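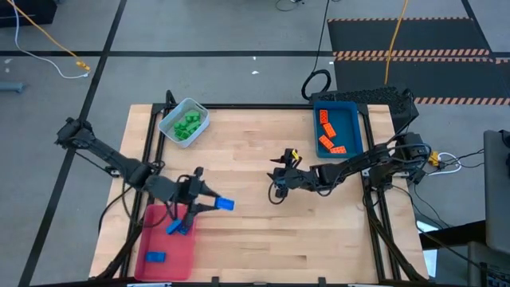 Parar em silêncio também é falha

Na célula de triagem da Javico, em outubro, o braço direito deixou de responder no ciclo 373 de uma série de 400. O esquerdo seguiu levando peças azuis à caixa vermelha. O registro do controlador não trazia erro algum – só a última posição válida, repetida.

A causa provável é um conector frouxo na base. Cabos soltos entre as juntas convidam a isso. Mas o defeito grave está no software: perda de comunicação em um braço deveria cortar o torque dos dois. Enquanto isso for opcional, a célula não deveria operar.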